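4.2 Reporting conventions for two-arm tabletop tasks

The conventions in this section cover the part of the Coltitz protocol that reviewers asked us most about, namely what has to be written down before an episode can be counted. Section 4.1 dealt with the licensing of assets and the versioning of the simulator. We now assume that a lab has a working simulated cell, a task list and a policy to evaluate, and we set out what it must record, what it may leave to its own judgment, and what it should not do.

The protocol was drafted after we went through the logs of an earlier internal benchmark, Bretska, and found that they could not be compared with one another. Of 3874 logged episodes, we were able to re-score only part without going back to the person who ran them. The most common fault was a missing definition of the start state. Some operators started the clock when the scene had loaded, others when an arm first moved, and a few when the first object was touched. Success rates computed under these three habits differed enough to change the ranking of two policies. The logs also used the words "left" and "right" in at least two senses, sometimes within a single file.

Rule 1. Arms are named from the robot's own point of view. The robot's left arm is the left arm in every log, caption and table, whichever side of the rendered view it falls on. Where the viewpoint faces the robot, as it does in our default view, the two are reversed for the reader, and the caption must say so. We considered naming arms by colour or by number and dropped both. Colour fails on cells where the arms match, and numbers were assigned differently by the two control stacks we support.

Rule 2. The start state is written out in words as well as saved as a file. A saved state can only be opened with the right version of the simulator, and a written one can be checked by anybody. The written form names each movable object, says which side of the table it is on relative to the target container, and states whether either gripper is near or touching anything. It need not give coordinates. Two or three sentences are enough.
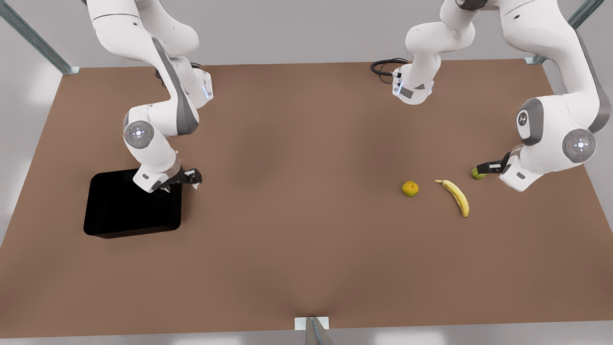
Figure 6. Default view of the fruit-to-bin task. The view faces the robot, so its left arm is at the right of the figure.

Contact between a gripper and an object is the matter on which annotators disagreed most, and Rule 3 was written to settle it. An object is logged as grasped only when the simulator reports contact on both fingers and the object has lifted clear of the table. Until both hold, the label is "near". The left gripper in Figure 6 shows why a rendered view is not enough for this purpose: its fingers are either closed around the small green fruit or resting against it, and the fruit is still on the table. When we gave similar views to annotators without the contact data, they split between "grasped" and "touching", and each group was confident. Under Rule 3 the label is "near", and no argument is needed. The cost is that a firm grip is logged slightly late, at the moment of lifting. We accept this, as the delay is the same for every policy.

Rule 4. Each arm has a stated role for the episode, or the log says that roles are free. In the fruit task the container and the fruit are on opposite sides of the table, and a policy can solve this in more than one way. It can carry each piece across with one arm, or pass it from one gripper to the other over the open part of the table. Both are allowed. What is not allowed is to report a single success rate over episodes of both kinds without saying how many there were of each. Handovers fail in different ways from carries, and a reader who wants to reproduce the result has to know the mix.

Rule 5. A piece counts as placed when it is wholly below the rim of the container and no finger is in contact with it. Pieces balanced on the rim are failures. This matters more for the banana than for the rounder fruit, as its length makes it more likely to end up across an edge. Labs that use a shallower container than ours should state its depth, and should not compare their placing rates directly with those reported here.

Rule 6. The time limit is 115 seconds of simulated time, counted from the first commanded motion of either arm. Wall-clock time may be given as well but cannot stand in for it. An episode that runs out of time with some pieces placed is logged as partial, with the pieces named. Partial episodes are never rounded up to successes, and they are never dropped.

Rule 7. Every reported condition has at least 20 episodes, and all episodes run under that condition are included. If an episode is thrown out because of a simulator fault, such as an object passing through the table, the fault is described and the replacement is marked. We ask that discarded episodes be kept with the rest of the data. The Yu log format has a field for this, and the Netevstead converter will fill it in from older files where the exit code was saved.

Some things are left open on purpose. We do not fix the order in which pieces are to be moved, since a fixed order would favour policies trained on scripted demonstrations. We do not require any particular lighting, texture or backdrop, provided that the settings are listed. We also do not set a limit on gripper force. A force limit would be sensible on hardware, where fruit bruises, but the fruit models used here are rigid and any number we chose would have little behind it.

Labs moving from simulation to a physical cell should treat Rules 1, 2 and 4 as they stand. Rule 3 needs changes, as few physical grippers report contact on each finger separately. In our own trials we used finger opening width in place of contact and had a second annotator check the grasp labels against the video. The agreement figures are given in Section 5, together with the cases in which the two annotators could not agree and the label was left blank.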